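Section 4: Getting the Caldeira ready for your hallway

I've put the Caldeira draft stopper kit on 19 doors by now, so trust me, do the fiddly prep first! Grab a pencil, a tape measure and a cup of coffee.

1. Walk through and pick your worst door. I always start with the one that whistles in November.

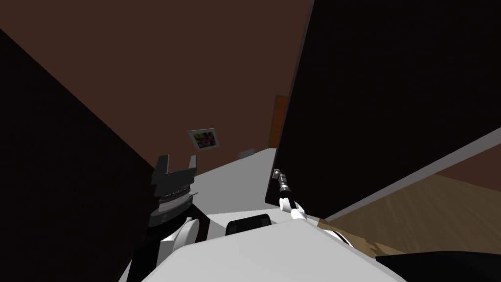
Fig. 1. Black door panel with a pale gray edge strip.

2. Wipe the bottom of the door and let it dry for 10 minutes. Don't skip this (I did once, and the tape let go by dinner).

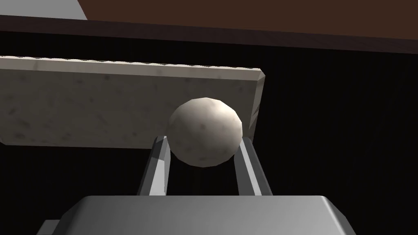
Fig. 2. Pale, speckled sphere.

3. Measure the width, then cut the sleeve 2 mm short. The sleeve comes 61 mm wide, so leave that side alone.

Caution: the saw guide has a sharp lip. Vesela Ristić lent me her gloves and I never gave them back.
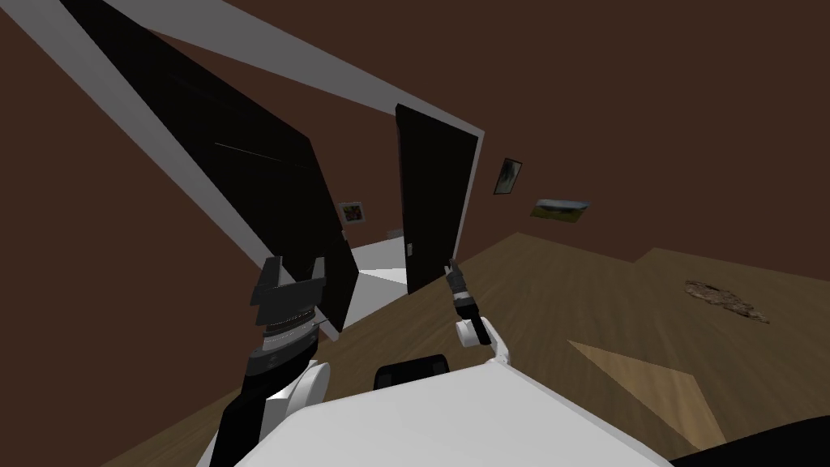
Fig. 3. Black doors with white frames, wooden floor.

4. Peel off half the backing, line up the hinge end and press as you go.

Note: if it drags on the floor, lift it a hair and press again. The glue stays friendly for a bit!

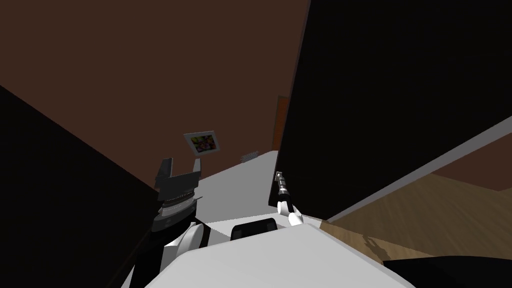
Fig. 4. Framed picture on the brown wall.

5. Swing the door slowly, all the way both ways, before you trim the brush.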